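How to Clear a Small Work Table With One Bin (and Get the Specks Off)

Talisstead Home Notes
Updated Wednesday, September 24, 2025

Quick one today. A few of you wrote in after the drawer post asking what to do about the table itself. The table where you fix things, glue things, open the mail, and then can't eat or draw or do homework because there's a screwdriver in the way.

So. One bin, one cloth, one timer. Mine's set for 7 minutes and I mostly make it. Cleaning the surface is a separate job and takes longer, see further down.

What you need

A plastic bin, rectangular, no lid. Bright color if you can get it.
Two cloths, one damp, one dry
Dish soap
A soft brush, an old paintbrush is fine
Baking soda, only for the bad spots
A kitchen timer

I used to keep tools in a canvas roll from Markitz. Lovely thing. Never once rolled it back up. An open bin is uglier and I use it every day, so the roll went to my sister.

About the bin. Go for one with a flat floor. The round-bottomed kind lets everything slide to the middle in a heap. Walls a bit shorter than your longest screwdriver is OK, it'll lean, whatever. You want to be able to see in from where you sit.

Step 1. Bin on the table, not next to it

Put it down right where you were working. If it's on a shelf behind you, you'll put the first tool in it and then stop. Start with it empty. If it's full of last month's stuff, tip that out on a towel first and deal with it after. Don't try to sort old things and new things in the same go.

Step 2. Hard things first

Screwdrivers, pliers, scissors, tape measure. Anything that scratches. Pick them up, don't slide them. Half the lines on my table are from sliding.

Handles all facing the same way. I go tip down for short ones and flat for long ones. Anything with a blade gets its cap on or it goes in the drawer, not in the bin. No exceptions at my house, we have kids reaching in there.

One screwdriver at a time, please. I grabbed a handful in a hurry once and put a gouge in the edge of a borrowed table. Still hear about it.

Step 3. Light things second

Paper bits, fabric flowers, butterflies, ribbon, stickers that haven't been stuck. These do NOT go in with the tools. They bend and they pick up grease. Use a shallow box or an envelope, or a dinner plate if that's what's near. Lay wings flat and don't stack anything on top.

If your table has a pattern, run your palm over it once. Small pale things on a pale top just vanish. I have wiped a paper petal into the trash more than once, and one time most of a birthday card.
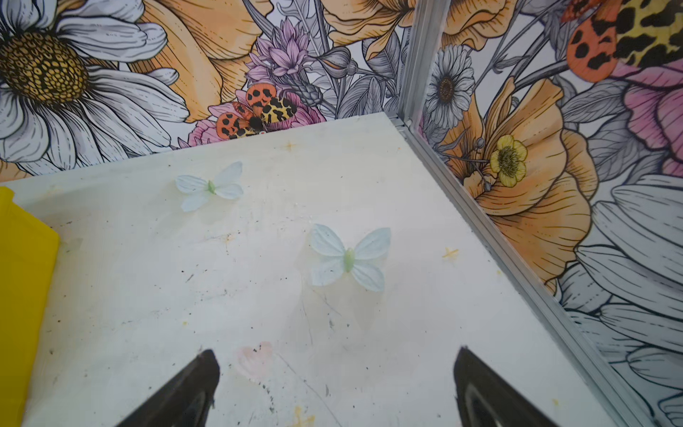
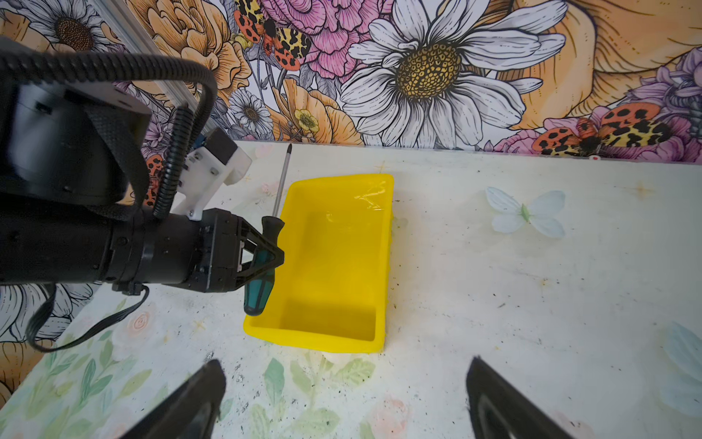
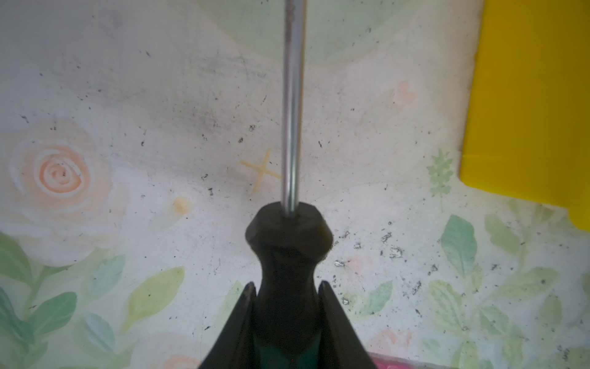
Specks and smudges on the tabletop, yellow bin, screwdriver.

Step 4. Dry brush before anything wet

Important one. If you go straight in with a wet cloth, the grit turns to gray paste and you push it around in circles. Brush first. Work from the wall side toward you, then off the front edge into your hand or a dustpan. Get the brush along the back where the table meets the wall, that's where it all collects.

Then stop and look from the side, with your head down low. You'll see what's crumbs and what's stuck.

Step 5. Damp cloth, a little soap

One drop of dish soap on the cloth, not on the table. Wring it til it doesn't drip. Wipe in straight lines, one pass each, and turn the cloth over when it's gray. Dry cloth straight after.

If your top has a paper or vinyl covering, keep the water away from the seams and corners. Once water gets under a corner it lifts, and then you're gluing it down every week. I had a roll of flowered stuff from Fliltetti on an old desk for years and it was the corners that went, the middle was still fine when I threw it out.

Step 6. Stuck spots

Go in this order and quit as soon as something works.

a) Damp cloth laid flat on the spot, leave it, come back in 6 minutes. Fixes most food and most kid glue.

b) Fingernail or an old plastic card. Not metal. Not the screwdriver, I know it's right there.

c) Baking soda and water mixed to a paste, rubbed on with a fingertip, very light. Test in a corner first. On a shiny printed surface this can dull it, so if the corner looks cloudy, skip it.

d) Leave it. Really. Some marks are in the surface and not on it. Yellowed patches in a white top don't come out with soap, and scratches that have picked up dirt will look better after the brush but they'll still be scratches.

Careful with marker and crayon on a patterned top. Check that what you're scrubbing isn't part of the print. I spent ten minutes on a leaf.

Step 7. Wipe the bin too

Everyone skips this. Tools shed grit, the grit sits in the bottom, and next time you tip the bin out it's all over your clean table. Same damp cloth, once around the inside, dry it, done. Glossy plastic takes no effort at all.

While you're there, wipe the handles. Rubbery grips get sticky after a while. Soap and water, then dry them well. Metal shafts just get the dry cloth. If you see rust, a bit of steel wool and a dab of light oil, and wipe the oil off or it'll end up on the butterflies.

Step 8. What goes back on the table

Nothing, until you need it. Bin goes on the floor under the table or on the nearest shelf. Box of light things on top of something flat.

If you have to leave one thing out because you're mid-project, leave it IN the bin and leave the bin on the table. Then there's one thing to move at dinner.

Quick problems

The bin fills up in a week. You're using it for storage. It's for tools you're using now. Anything you haven't touched since the last clear-out goes back to the real toolbox.

The bin slides when I reach in. Square of non-slip shelf liner underneath. Cheap. Cut it smaller than the base so it doesnt show.

My table wobbles so the stuff rolls off. Fix the table first. Usually one loose bolt under the top. See the Bataineh desk post, it's the same bolt on most small tables.

The specks come back. They will. Look up, mine were coming from a shelf above the table where I kept old clay. Moved the clay, far fewer specks.

Kids won't use the bin. Put one thing in it yourself, hand them the next. Mine are fine with it if I don't call it cleaning.

Can I use a tray instead? For pencils, sure. For tools the sides are too low and somebody's elbow will find it.

How often

I do Steps 1 to 3 every time I finish something. Brush and wipe once a week, usually before the weekend stuff starts. Stuck spots whenever I can't stand them anymore. The bin gets a proper wash in the sink maybe every couple months.

Next post is the shelf over the table, that should be up in October if I find the brackets. If you've got a covering that survived longer than mine did, tell me the kind and how you did the corners, comments are open again.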